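Rules we finally wrote down for the packing cell

Posted Dec 25, 2025

Quiet day, so I am catching up on notes. For most of this year the rules for our two-arm packing bench at Clillow lived in people's heads. Isla Aitken got sick of that and made us put them on one sheet, in ordinary words, taped up by the door. I've copied the main ones out below for anyone setting up something similar.
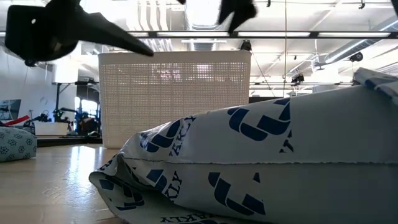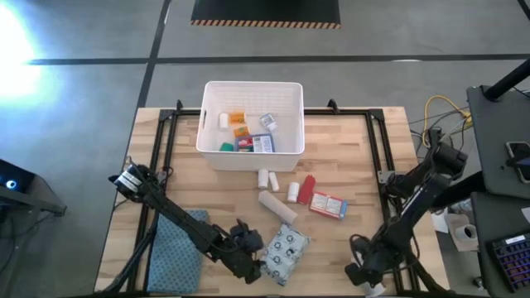
Who is allowed to clear a jam?
Whoever is signed on as operator for that run, and only after pressing the stop and saying so out loud. Everyone else keeps their hands off the bench, even if the fix looks easy.

The rest of the sheet, more or less as written:

One operator signed on at a time. If you hand over, both names go in the log.

The stop button gets tested before the first run and again after any change to the cell. Apostolos wanted once a week. He was outvoted.

Soft packs get their own speed setting. A plastic mailer folds and creases when it is gripped, and a program tuned on boxes and bottles will not behave the same with it. Don't copy settings across.

Cables on the floor are checked at the start of a shift. Anything crossing a walkway is covered or moved.

No reaching over the bench while the arms have power. Paused counts as powered. We argued longest over this line, as a pause feels safe and it saves a minute — but a paused arm can be resumed by someone who hasn't seen you.

Arms are inspected every 1000 cycles, clamps and fixings included. The bolts get marked with paint pen so you can see if one has moved.

Near misses are written up the same day. Five lines is plenty.

Kevser Çınar has asked that we add something on who may edit the programs, and I think she's right. At the moment anyone with the login can change a speed limit, and the log won't say who did it. Separate logins are on the list for the new year, along with a proper lockout for the power supply.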